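Six rules on a sheet of paper

I have been looking forward to writing this one up for weeks! Back in June we finally sat down and wrote proper house rules for our two-arm bench, the one we use for putting dishes away, and I have become a complete bore on the subject. I bring it up at dinner. I brought it up at the dentist.

For anyone new here, I help run the Brerik bench, a small project where two arms share one wooden table and learn to rack plates. Until this winter our "rules" lived in people's heads. Intan Nair knew one set, I knew another, and whoever was on in the evening made up a third.

What got us moving was reading through the old logs. We had 260 runs labelled "plate" with no word on which plate, where it began or which arm went first. You can't compare anything with that. So we wrote a sheet, and it came to six rules, and I'm going to go through them here because I think other small groups could pinch most of them.

Rule 1. Write down the start before anything moves

Say which dish, what colour it is, which way the arms are facing and what else is on the table. We use plain words on a plain form. "Small yellow-green dish, empty, on bare wood" is plenty.

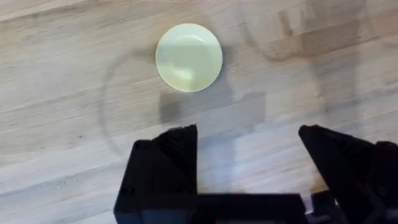

I was the one who grumbled about this rule, by the way. I thought it would slow us down, and for the first few days it did, a bit. Now the form takes me less time than finding a pen. The big win is that someone who wasn't in the room can set up the same start the next morning and get close enough to be useful.

Rule 2. One arm owns the middle

The arms can both work at once, but only one may be in the middle of the table at a time, and the operator says out loud when it changes over. "Left has it." "Right has it." It feels silly for about an hour and then you miss it when it's gone. We borrowed the idea from Hultau, a workshop across town with a much bigger setup than ours, where they call it the talking stick.

Rule 3. Extras are allowed, but they go on the form

This was our biggest argument. Half of us wanted a bare table every time, and the other half (me!) said no kitchen bench in the world looks like that. We settled on letting things like scissors and toy letter blocks stay near the far edge, provided they're listed and they don't get shuffled around partway through a set. A plate in the rack counts as an extra too, and so does the rack.
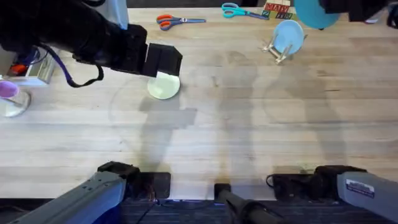
Rule 4. Hands stay back until both arms are parked

No reaching in to nudge a plate. If it's crooked, the run gets marked crooked and you start again. I love this rule because it's a safety rule and a data rule in the same breath. A nudged plate teaches the wrong lesson, and a nudging hand is in the wrong spot. Stop first, park both, then reach.

We tested the wording on visitors from Wiltum, who read it cold and asked what "parked" meant. Fair question! It now says "still, with the power light off", and that's the wording on the wall.

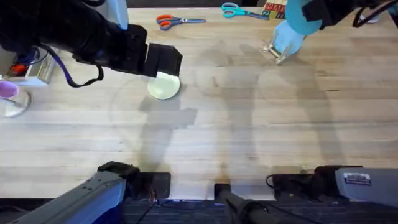 Serpil Gökçe wrote back after I sent round the draft: I'd go further on number four. Have a second person say "clear" before anyone reaches in, every time, even when you're in a hurry. We let that slide at Amato and it took us 2 months to get the habit back.

She's right, and it went in that same afternoon. If you work alone you say it to yourself, which has made our evening sessions sound a little odd.

Rule 5. Keep the bad runs

Drops, misses, plates that go in backwards, all of it stays, with a short note. We used to bin them and I could cry thinking about it. Out of the next 500 or so I want every single flop on the shelf beside the good ones.

Rule 6. Anyone can change the sheet, in pen, with their initials

Old wording gets one line through it so you can still read it. Ours is already a mess of crossings-out and arrows, and I think it's gorgeous.

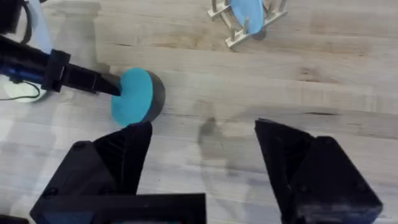 Two arms at the bench, with a light blue plate in the rack.

Next job is a shorter version for new starters, and I'm still fighting with rule three, which takes up half the page. If your group has a tidy way to word the bit about extras, please send it over. I'll read it the minute it lands.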